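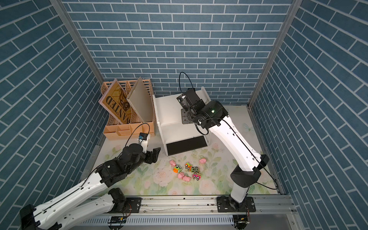

Progress report to Rizk: teaching the two-arm cell by remote control
July 2026

Summary
We told you in December that remote demonstrations would be the cheap part of this project. We now have 3,162 of them, and I am less sure.

What was recorded
The task is the one in the contract: small toys on the mat, a white two-tier shelf against the back wall, two arms, one operator driving both. The pigs and the cars are meant to be moved between mat and shelf. Of the full set, 1,456 demonstrations passed our own review and went to Nidov for training. The rest were set aside, mostly for long pauses, dropped toys, or an operator who changed plans halfway through. Nidov's position is that some of those could be kept. I don't agree, but the files are stored and they can try.

What we think of the numbers
A big count looks good in a report and says little about quality. Operators get quicker with practice, and quick operators take shortcuts. They favor one arm. They skip the small correction before closing the fingers, and that correction is the thing we wanted on record. The early sessions are slow and ugly — and I suspect they are worth more.

The floral mat stays for now. Sullano asked for a plain one. We have no evidence either way that the pattern matters, and changing it would split the data in two.
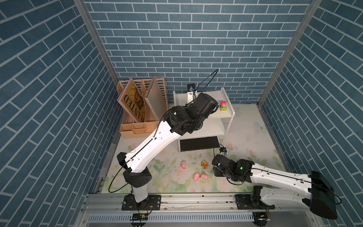
Tritberg, reading a draft of this report, objected that slow sessions teach hesitation as readily as care, and that we should test the claim before repeating it. That is fair. We have no test result to offer yet.

Next period
We will train on 2 subsets of equal size, early sessions against late ones, and run 100 trials on each. Toy positions will be set from a printed list so that the operators have no say in them. If the late sessions win, I will withdraw the paragraph above.

Budget
Operator hours are over plan. Hardware is under. We ask to move the difference across and request no new money. Please confirm before we book further sessions — the operators need notice.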